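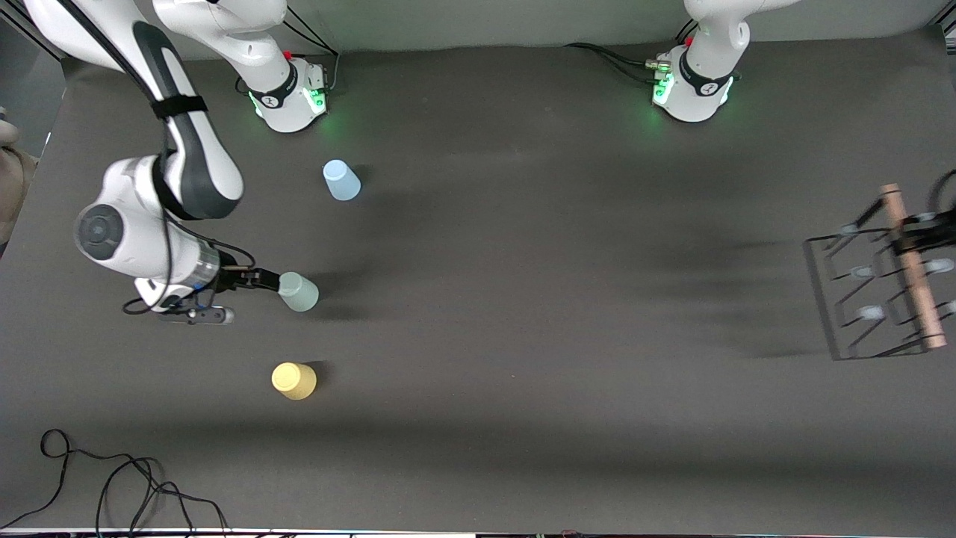 Our pastel stacking cups are sold by Cernance in sets, and most of the letters we receive are about cleaning them, storing them and choosing the colours. We collected the answers on one page so you do not have to wait for an e-mail. All cups in the range are plastic, and the colours are soft ones, like the pale mint green of the cup that is held sideways over the grey table. If your question is missing, please write to Divina Pangilinan in our customer office. She reads everything, but in March it can take her a little longer, as this is when the schools order.

Which colours can I choose?
The small set has one yellow, one mint green and one sky blue cup. You cannot change a colour inside the set, but you can buy each colour separately. Please write the colour in the order note and not only the item number. The number 469 is the same for all single cups, and we had some wrong parcels for this reason.

Do the colours look the same at home as on the screen?
Not always. They are pale colours and they depend very much on the light. Under a strong lamp the yellow can look almost white on the side where the light falls. If you want to match the cups with a tablecloth or with plates, we advise to order one single cup first and look at it in daylight.
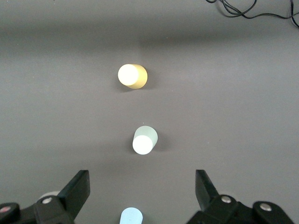 Yellow, mint green and light blue, lying on their sides on a grey table.

Can I put them in the dishwasher?
Yes, on the upper shelf, at 40 degrees. Higher programmes can make the rim lose its shape, and then the cup does not stack well any more. By hand, warm water and a normal washing-up liquid are enough. Please do not use the rough side of the sponge.

My cups are stuck together. What can I do?
Do not pull with force. Put cold water in the inner cup and stand the outer cup in warm water for 2 minutes, then turn them gently. It helps to dry them fully before you stack them.

They roll off the table when they fall over. Is this normal?
Yes, a round cup will roll if the table is not level. For small children we recommend the Toleo mat, which has a raised border. A folded tea towel does the same work and costs nothing.

Can they be used for coffee or tea?
No, please. They are made for cold drinks, for pencils, for counting games and for stacking.

How many cups can I stack?
We recommend not more than 7 in one tower. Mr Danilo Policarpio from our warehouse makes higher ones, but he does not have a cat.

One cup arrived with a scratch. Do I send back the whole set?
No. Send a photo of the scratched cup and your order number, and we will post a new one in the same colour. You may keep the old cup.

Where can I buy them outside the online shop?
At the Agbayani household shop and at the Tinley branch, on the shelf with the lunch boxes. Please telephone before you go. The mint green is often sold out, and Rommel Castillo at the Tinley counter can put a set aside for you until closing time.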